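Guides > Floor care > Carpet

Reading time: 2 min

Spot-cleaning a low-pile carpet

Use this method for small dry marks and light soiling. For anything larger than a dinner plate, clean the whole section instead.

You need a spray bottle, two white cotton cloths, a soft brush and a mild carpet detergent such as Tidden.

1. Vacuum the area in two directions.
2. Mix 20 ml of detergent with 300 ml of lukewarm water.
3. Test on a hidden patch. Wait 20 minutes and check the cloth for colour.
4. Mist the mark lightly. Do not soak the backing.
5. Blot from the outside edge towards the middle. Do not rub.
6. Mist with 100 ml of plain water and blot again.
7. Brush the pile in one direction and leave to dry.

Lift hanging covers and heavy fabric clear of the carpet until it is dry, as dark cloth can transfer dye. If a ring appears, repeat step 6 over a slightly wider area.
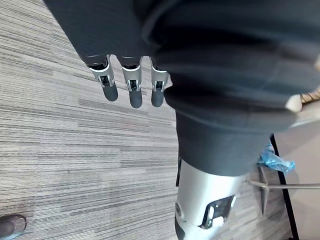
Carpet showing between the fingers, with the dark fabric cover hanging over them.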